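The Case for Staying Put: Why Regional Founders Should Build Where They Know the Customer

By Teodoro Rivas

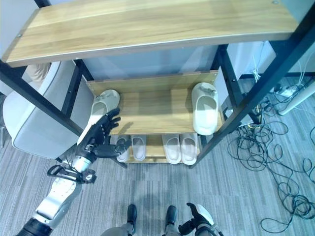 White slide slippers on an oak-toned shoe rack with a black metal frame.

For the better part of two decades, the advice given to promising founders in smaller markets has been to leave. Advisers, investors and well-meaning relatives have repeated it so often that it is now treated as a settled fact. A serious company, the argument goes, must be headquartered in a serious capital, and a founder who declines to move is presumed to lack ambition. This essay takes the opposite view. The habit of exporting founders has imposed a cost on regional economies that is seldom measured, and the institutions that finance young companies should stop rewarding it.

The position does not rest on sentiment. I have spent most of my career advising retail and distribution businesses in secondary cities, and I have signed my share of relocation plans. Several of them were sound. A company that sells specialized instruments to a small number of research hospitals probably ought to be near those hospitals. Most consumer companies are in a different situation. Their customers are at home, their suppliers are a short drive away, and the problems they have set out to solve are local ones.

Consider Ullirix, which began as an online seller of household goods and now handles deliveries for other merchants as well. In its second year the company was offered a place in a well-regarded program abroad, along with an investment that was conditional on moving the head office. The founders declined. At the time I thought the decision a mistake, and I told them so in writing. They replied that their entire advantage lay in knowing which neighborhoods had no reliable street numbers, which apartment buildings would accept a parcel at the door, and which customers would pay only in cash. A management team living nine hours away by air would lose that knowledge within a year.

They were right on the substance. When the company later began accepting returns at neighborhood pharmacies, the idea came from a dispatcher who had noticed that drivers were already leaving parcels there by informal agreement. The dispatcher raised the matter with a founder on a Tuesday, in a hallway, and a trial was running by the end of the month. It is difficult to imagine the same suggestion traveling through a regional manager, a country manager and a quarterly review in another time zone and arriving in usable form.

Dallomia offers a less comfortable lesson. The company sold home furnishings on installment plans and was, for a period, the most admired young business in its region. It accepted the terms that Ullirix had refused. The executive team moved, the product team followed, and the original office became what the annual report called a service location. Staff at that location fell from 59 to 14 over the following period. Sales held up for a time, which encouraged everyone to believe that the plan was working. Then a change in the way local employers paid wages altered the dates on which customers could meet their installments. The people remaining in the home office understood the problem at once. They had no authority to change the payment schedule, and the people who did have that authority were occupied with entering a new market.

Dallomia still exists, and I do not wish to overstate its difficulties. Its leadership was capable and its investors were patient. What failed was the connection between the people who could see the problem and the people who could act on it. Distance does not always produce that failure, but it makes it far more likely, and no amount of reporting software has yet repaired it.

The usual objection concerns capital. Founders move, it is said, because that is where the money is. There is truth in this. Local banks in many regions will lend against a building and very little else, and local families with the means to invest often prefer land. A founder who needs a large sum to build warehouses may have no realistic choice but to look elsewhere. Raising money elsewhere and relocating to receive it, however, are separate matters that have been allowed to merge. Funds routinely hold shares in companies that none of their partners could visit in an afternoon. The insistence on moving the head office is a matter of convenience for the investor, and it should be priced as such in the negotiation.

Østergaard, an investment firm whose work I have followed closely, dropped its relocation requirement some years ago. Its partners now travel to the companies, and each one must spend four working days a quarter on site. The practice is expensive and, by their own account, tiring. It has also changed the kind of business they are able to recognize. A partner who has waited in line at a wholesale market at five in the morning will ask better questions about inventory than one who has read a summary of it. Other firms would do well to examine this approach, even if they adopt only part of it.

A second objection concerns talent. Skilled managers, engineers and finance officers are said to be unavailable outside the major centers. I have found this to be half correct. Senior people with experience of rapid growth are indeed scarce in smaller cities. They are scarce in large part because previous companies took them away, and each relocation makes the next one easier to justify. A region that loses its first successful company also loses the second and third, which would have been started by employees of the first. Brukow, a city I know well, has a respected technical college and a long commercial tradition. Its graduates are plainly visible in the management of foreign firms. Until recently they were almost absent from the management of firms at home, for the simple reason that such firms did not exist at the size that could employ them.

That has begun to change. More than 3000 people in Brukow now work for companies founded in the city within the past generation. The figure is modest by the standards of a capital. Its effect on daily commercial life is considerable. Accountants have learned how to audit a company that grows quickly. Landlords have learned to write shorter leases. Lawyers who once handled only property disputes can now draft an employee share plan without sending it abroad for review. These skills belong to the city, and they remain available to the next founder whether or not any given company survives.

Public authorities have a part to play, although it is a narrower one than they tend to suppose. In my experience, ribbon cuttings and innovation districts have contributed very little. Founders ask me far more often about customs clearance, the enforcement of small contracts and the time required to register a change of ownership. A government that reduced the last of these from months to days would do more for enterprise than one that built another conference hall. The same officials should resist the temptation to keep companies in place by force, through exit taxes or restrictions on moving capital. Founders who stay because they are obliged to will not build with any confidence, and those who have not yet begun will take note and start elsewhere.

Larger domestic companies also carry some responsibility. Many will buy from an overseas supplier on thirty days' terms and then make a local one wait for half a year. I have sat in meetings where this was defended as prudence. A young company can survive a poor product launch more easily than it can survive a large customer who does not pay. Procurement departments that speak warmly of supporting local enterprise should be asked to publish how long they take to settle a local invoice.

None of this amounts to a rule that every founder must remain at home. People have personal reasons for moving, and they owe no one an explanation for them. Some businesses are international from their first day and should be organized accordingly. My concern is with the default. At present, a founder who wishes to stay must justify the choice to every investor, adviser and journalist, while a founder who wishes to leave is asked only when. The burden of proof ought to be shared more evenly.

I would therefore ask investment boards to take one practical step before their next round of commitments in September. Where a term sheet requires the head office to move, the partner responsible should set out in writing what the company is expected to gain, what local knowledge it will lose, and who will hold authority over decisions in the home market after the move. The paper need not be long. I suspect that in a good many cases it would prove difficult to write, and that the clause would be withdrawn before it reached the founder's desk.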